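About us

Gistska is an automation company with people at the front of it. We started as a packing and returns firm on the Harnuvthorpe estate, sorting bags, coats and camping gear for shops that had no room to do it themselves, and we still do that every working day. What has changed is how we teach our machines to help, and who does the teaching. These days it's the people who already know the job!

A gripper in each hand, marker cubes on top, and a pile of bags to get through.

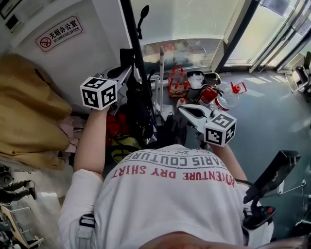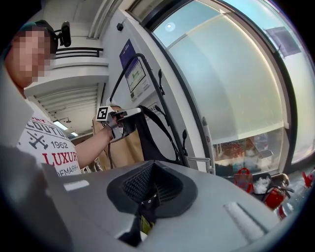
When we first asked the packing teams what they made of it all, one reply went straight up on the kitchen wall and has stayed there. I thought I'd be showing a machine how to do me out of a job, it read, and I told my supervisor so on the first morning. I still ask about it at every meeting and I think everyone should. But I've handled bags for years and it was the first time anyone wanted to know how I do it, which strap I go for, why I turn the thing round before I lift. My wrists are better than they were, too. I'd like that written down along with the rest.

So we've written it down, along with the rest.

How the work is done

Soft things are hard for machines. A box has corners and stays the same shape when you pick it up. A rucksack flops, its straps catch on whatever is next to it, and a coat can be any shape it likes. For years our conveyor line could manage cartons and very little else, and everything with a handle or a hood went to the hand benches, which were always the busiest spot in the building.

Now our handlers spend part of the week recording. They pick, turn, hang and pack with hand-held grippers, at their own pace, and the recordings go to our software team at Zarkdale. The arms on the line learn from them. We have 346 tasks in the library so far, from opening a drawstring to getting a strap over a hook, and every one of them was suggested by somebody who does that job. (The drawstring took three goes. We are very fond of the drawstring.)

A recording session lasts 27 minutes, then there's a break, then a swap to something else. We tried longer ones early on and people's hands got tired and the recordings got worse, so the handlers set the limit themselves and we have kept to it.

What has changed for our people

The biggest change is the late shift. It used to run until the last returns cage was empty, whenever that was, and now it finishes at 8 pm. The arms carry on with the simple sorting and a small crew comes in at six in the morning to look over what they've done. There is usually a tray of oddments waiting, things the arms weren't sure of, and the early crew decide what happens to each one. Quite often an oddment becomes a new task for the library.

There are new jobs as well. Session lead, line minder and task writer are all roles that didn't exist here before, and all of them have been filled from the packing floor. None asks for a degree. Training is done in paid hours, and anyone who tries a new role and doesn't like it can go back to their old bench on the same terms, which several people have done. One of them told us she missed the radio.

We haven't got everything right. The first rota mixed recording and packing on the same afternoon and it was a muddle. The noise near the line is still more than we'd like, and new screens for that end of the building are due in July. Some colleagues would sooner not record at all, and that's fine: recording is voluntary, it carries no bonus and saying no costs nothing.

What we do with the recordings

They belong to the project and are used for teaching the arms. They are never used to time anybody or to compare one handler with another. Faces are blurred before a recording leaves the session team. A handler can ask for any session to be deleted, with no reason given, and the staff forum sees a list of every use we make of the library. These rules were drawn up with the forum before the first gripper came out of its case, and they can't be altered without it.

Where we are going next

The next big piece of work is with Berhe, who hire out tents and outdoor kit and get it all back muddy at the same time of year. Their stores hold 3,346 items, a good many of them with poles, and poles are a whole new adventure for us. Our handlers have been over to their stores and theirs have been to Harnuvthorpe, and the list of tasks they've drawn up between them is wonderful reading if you like knots.

Come and see us

We're always glad to show people round, especially if you work in a warehouse or a hire shop and are wondering what this sort of thing would mean for you. You'll meet the handlers first and the arms second. Visits start at 10 am and include a turn with the grippers, which everybody finds harder than it looks. Please wear flat shoes. To arrange a visit, ring the Harnuvthorpe office and ask for the session desk.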